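Robotics Visit Report
Montserrat Gallegos
Submitted 2021-04-16
Site visited: Kalto, Pavville office

1. Purpose of the visit

Our class has been reading about robots in factories since February. The assignment was to visit a place where robots are used somewhere else and report on what we saw. My group of seven went to Kalto, a small company that teaches two-armed robots to do office tasks. Their project is called Nirnlow. The demonstration took place in a regular office with desks, drawer units and carpet tiles on the floor, and the visit lasted almost 30 minutes longer than planned.

2. Cabinet task

The first task we were told about was working with a storage cabinet. The robot has to take hold of the door by its edge, swing it open and keep it out of the way while it deals with what is on the shelves.

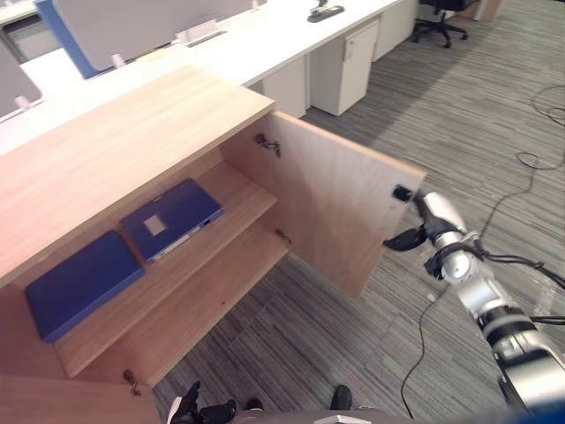 Our guide, an engineer named Li, said doors are harder than they look. A door moves along an arc, so the arm has to follow that arc while it holds on. If the arm pulls in a straight line, the grip slips or the hinge is strained. Li also said that thin, flat objects such as folders are difficult to pick up because the fingers need an edge to get under.

The team has saved 3347 recorded attempts at office tasks so far. They throw out the ones with bad sensor data before training. I asked how many they need for one new task and the answer was 1000, but that number depends on the task.

3. Chairs and camera views

The second part was about chairs. An office chair rolls and turns, so it does not stay where it was when the robot first measured it. The robot has a camera near the gripper as well as the one up high, and we looked at views from both. 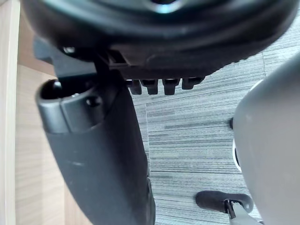
Dark parts are a problem for the software. Black plastic on the underside of a seat has little contrast, and the program can mix up one part with another. The team is trying different exposure settings for this. Li said a wrist view is useful at close range – the high camera often has its view blocked by the arm or by the furniture.

4. What I learned

Before the visit I thought the motors and joints were the main difficulty. Most of our questions ended up being about data and cameras. I also did not expect cables to matter, but Li spent several minutes on how they are routed along the arm so they do not catch.

One question was left open. We asked what happens if a person walks into the work area, and Li offered to send us the safety procedure. I will add it as an appendix when it arrives.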